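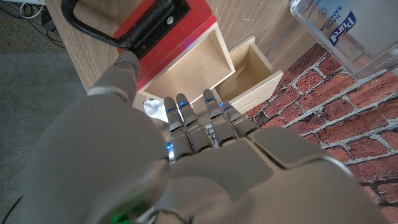
Riveck Bench Drawers, Small

For screws, fuses, stamps, buttons, guitar picks, foreign coins and the key to something you moved out of years ago.

Riveck drawers come from Jeroder, a workshop with more clamps than chairs. Rok Golob drew the first set for his own kitchen, where it was meant to hold tea. It held batteries within a day and has held batteries ever since. We have sold more than 2000 of them and have yet to hear from anyone who keeps tea in theirs.

The small size is the one most people buy first. It sits on a bench, a desk or a shelf, and it's 285 mm wide, so it fits next to a microwave or a sewing machine without a family meeting.

What you get

One cabinet, assembled, with the drawers already in it. A sheet of blank label cards. A stub of wax for the runners. A folded page of instructions, which Sneha Grewal wrote and which is mostly about wax.

You do not get dividers. They are sold separately under the name Ploten, and we know how that looks. Half of our customers want them and the other half write to ask how to take them out, so we stopped guessing.

The wood

The body has a light oak-patterned surface and the front is painted red. The drawers are pale plywood, because thin solid wood curls up like a potato chip the first time somebody boils pasta nearby. The body gets two coats of hard oil and the insides of the drawers are left bare. It smells faintly of walnuts for a couple of weeks, then of whatever you put in it.

The top is pale when it arrives and goes a bit more golden with light. If you park a mug on top for a summer you will have a permanent record of the mug. Some people like this. Geeta Sandhu, who packs the orders, has a cabinet with a very good outline of a stapler.

How the drawers run

Wood on wood, with no metal slides and no soft close. You push the drawer and it goes in. If you push it hard it goes in hard, and the drawer above it may come out a little to see what happened.

New drawers are snug. Give them a rub of wax along the bottom edges, run them in and out a few times, and they loosen up. In damp weather they get snug again. July is the worst month for it in our part of the world, and every July we get a small wave of mail from people who believe their cabinet has been glued shut overnight. Wax it. If you have waxed it and it still sticks, pull the drawer all the way out and look behind it. There is usually a rubber band.

Each drawer has a stop at the back so it won't land on your foot. To remove the drawer completely, lift the front slightly as you pull. Please empty it first. Vivek Mittal tested this step at length with a full drawer of upholstery tacks, and the rest of us still find them.

Labels

The cards slip into a shallow groove on the drawer front. Pencil is best. You will be tempted to use the nice pen and commit to a system, and by the following Thursday the drawer marked "Fuses" will be full of birthday candles.

Spare cards come in packs of 30. The pack costs very little and has outsold the cabinet, which tells you something about systems.

Sizes

Small, oak-patterned, red front: 285 mm wide. Sold assembled, ready for the bench.

Tall: the same width, with deeper drawers at the bottom for tape, twine and glue bottles. Heavier than it looks. Lift it from underneath and not by the drawer pulls, which will come along willingly for the first few inches and then let you down.

Gashi: the low, wide version, made for paint tubes and drill bits. It is named after the street our first workshop was on. The street had a lovely bakery and no parking at all.

All of them stack, provided the wider one goes underneath. We have seen photos of it done the other way around and we have asked for those photos to stop.

Looking after it

Dust it with a dry cloth. For sticky marks use a damp one, then dry it right away. Once a year or so, wipe on a little oil, leave it for ten minutes and wipe it all off again. Lay the oily rag flat outdoors to dry before it goes in the trash. Bunched-up oily rags can heat up and catch fire by themselves, and this is the one paragraph on the page where we aren't kidding around.

Keep the cabinet off radiators and out of bathrooms. A heated floor is fine if there's a shelf in between.

Price and delivery

The small cabinet is $49. That's the seconds price as well, as we don't have a seconds shelf – a cabinet with a knot in an interesting place goes out the same as the others, and you may get one. Knots are not a fault. A drawer that doesn't close is a fault, and we'll replace it.

Orders go out in the order they come in. If you need one in a hurry for a present, put a note in the box at checkout and Geeta will do what she can, which depends a good deal on how nice the note is.

Returns

Send it back within a month if you don't like it. Please check every drawer before you do. We have mailed home a wedding ring, a tooth and a working hearing aid, and we still have a very small brass hinge that belongs to somebody.

Repairs

Yogesh Negi handles these. He can supply a single drawer, a pull, a stop or a back panel for any Riveck cabinet, including the early ones with the slightly crooked feet. Tell him which size you have and measure the drawer opening, not the drawer. If you've already measured the drawer, measure the opening too. He will ask.

Colors

Light oak pattern with a red front. Yogesh painted one green once and it's in the office, where visitors ask if they can buy it. They can't.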